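Clothes bank scheme to open in Hunance after trial run in two schools

November 18, 2019

Families in Hunance will be able to swap outgrown children's clothes free of charge from March, after the town council agreed to extend a trial that has been running in two primary schools.

The scheme, known as Pleleo, takes in clean clothes in wearable condition and gives them out again by size. Parents do not have to bring something in order to take something away, and no one is asked about their income.

Councillors voted on Tuesday's predecessor of the plan last spring but put off a decision on funding until the trial had finished. At the latest meeting they agreed to pay the rent on a former shoe shop in Chauvin Street for 13 months. The running costs will be met by grants and by the sale of rags to a textile merchant.

During the trial, 89 families used the service at least once. Most came for school uniform, winter coats and shoes, and the organisers said they ran out of grey trousers within 10 days of the start of the autumn term.

Jahangir Navaratnam, who set up the trial, told the meeting that summer clothes were the easiest to collect and the hardest to pass on at the right moment. Parents tend to clear out drawers in September, when the next family will not want the clothes until the following year. The new premises have a dry back room, and shorts, swimwear and thin dresses will be stored there over the winter – something the schools did not have space for.

Denim will be taken in all sizes up to age 13. Elastic waists are preferred for the younger ages, as they fit for longer and can be managed by a child without help.

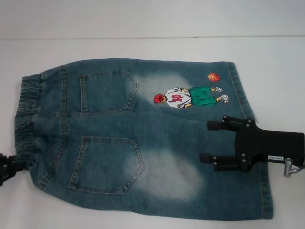
Wayne Whiteley said he would use the shop but wanted it to open at least one evening a week, as the trial sessions had all been held straight after school, when he was at work. He also asked whether clothes could be put aside for collection by a grandparent or neighbour.

The council's report says the shop will open on three afternoons and one evening a week to begin with. Clothes can be held for up to 10 days under a first name and a telephone number. The hours will be looked at again in the summer.

Items can be left at the shop during opening hours or at the library in Ivico Road, where a bin will be placed inside the main door. Bags should not be left outside either building. During the trial several were spoilt by rain, and the council had to pay for them to be removed.

The scheme will accept coats, jumpers, trousers, shorts, skirts, dresses, shirts and school uniform, including items with a school badge. Shoes and wellingtons will be taken if the soles are sound. Small repairs such as a missing button or a dropped hem are not a problem, and a mending table will be set up on the first afternoon of each month for anyone who wants to use it.

Underwear, tights, cycle helmets and car seats will not be accepted. Nor will nightwear without its fire safety label.

One councillor questioned whether the shop would take trade from the two charity shops in the same street. The report says both were asked and neither objected, though one asked that adult clothing be left out of the scheme. That has been agreed, and anyone bringing adult clothes will be sent to the charity shops instead.

There was also some discussion of parking. The bays in front of the shop are limited to 20 minutes, and the council will not change this, but there is level access from the car park behind the library – a walk of 100 metres.

Work on the shop is due to start in the new year. It needs a new floor, better lighting and rails at a height that children can reach. The schools will carry on with their own sessions until it opens, and the dates are on the notice boards in both entrance halls.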